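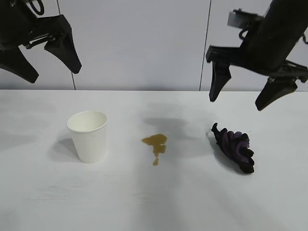
What should be done first when coffee is spilled on a white table?

Lay an absorbent cloth over the spill and let it draw up the liquid before any wiping begins. Wiping too early spreads the coffee across a wider area and pushes it toward papers, seams and table edges.

The guidance comes from the housekeeping office at Skindham, where white tabletops were introduced in the shared study rooms last October. The building has 534 seats, and drinks are permitted at all of them. Daranee Sriwong, who supervises the daytime cleaning staff, asked that each room be supplied with washable cloths.

"A cloth should be folded, pressed down and lifted," Ms. Sriwong said. "Then turn it to a clean side and do it again."

Cups are to be moved well away before the cloth is put down. Once the liquid is up, the surface is wiped with a second cloth dampened in warm water and a little dish soap, working from the outside of the mark toward the middle. Milk and sugar leave a film, so drinks containing either call for a second pass.

Used cloths go into the bin beside the door and are collected at 4 p.m. They are laundered without fabric softener, which reduces absorbency. Each room receives 12 fresh cloths in the morning. Dark colors are preferred for coffee and tea.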